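I started to write this post in my head while I was waiting for the bus, and by the time the bus arrived I had already forgotten the good first sentence. So I will begin without it.

For one year now I am trying to learn Finnish. People ask me why, and I have a short answer and a long answer. The short answer is that my neighbor Hanne Saarela is from Finland and she has patience. The long answer is that I turned 50 and I was afraid that my head had become a closed room. I had read somewhere that it is good to learn 2,000 words in the first year. I wrote that number on the inside cover of a notebook and I felt very serious.

On 3rd March I counted the words which I can really use, meaning that I can say them without looking and also understand them when Hanne says them at her normal speed. The result was 923. I was disappointed for one evening. Then I read the list again, slowly, and I found that I like my 923 words. There is "kynnys", the threshold of a door. There is "räystäs", the edge of the roof where the water falls. I have never needed to say it to any person, but I know it.

## What did not work for me

In the beginning I used a phone application called Donis. It gives you 30 words every morning and it makes a happy sound when you are correct. I was correct very often. Then Hanne asked me on the stairs if I had slept well, and I stood with my shopping and I could not answer her. I knew the word for "sleep". I knew the word for "well". They were in different drawers.

I also tried to listen to the radio while cooking. This is pleasant but I learned only the names of towns and the weather.

## What works a little

Paper cards work better. I cut them myself and I write on one side only the Finnish word, and on the other side a small sentence, never a translation alone. The sentence must be about my own life, even if it is a boring one. "The bus was late and I was angry" has helped me more than any page of the textbook.

The second thing is to learn words from the objects of the house. I take one kind of object for each week. I did doors and windows, then spoons and plates, and in the week of paper and plastic I learned "roska" (trash), "ämpäri" (bucket), "muovi" (plastic) and "kääre" (wrapping). Then comes the hard part, because the word changes its ending when the thing is inside another thing, or on top of it. In the bucket is "ämpärissä". On the bed is "sängyllä".

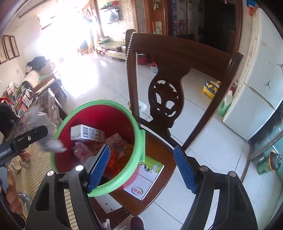
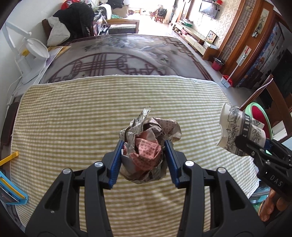 *Ämpäri in the first one, paperi in the second.*

My friend Joana Bragança, who speaks four languages and is not modest about it, told me that I should forget the endings and just talk. I tried this for two weeks. Hanne understood me, but her face became tired, so I went back to the endings.

## The letter

In July I want to write a letter to Hanne's mother, by hand, one full page. She does not read English and I have promised it already, so there is no escape. I have a first draft with 200 words. Hanne has not seen it. Madalena Antunes, from my old evening class, offered to check it, but her Finnish is from one summer and I think we would only make each other more confident.

The draft tells about my balcony, my knees, and the cat which comes from the second floor. I wanted to write also about my father, but for this I need the past tense in a better condition. The sentences about the cat are good. I have read them aloud many times and I believe every ending is in its place, except possibly one in the third line, where I have put a small pencil mark and where I will look again tomorrow.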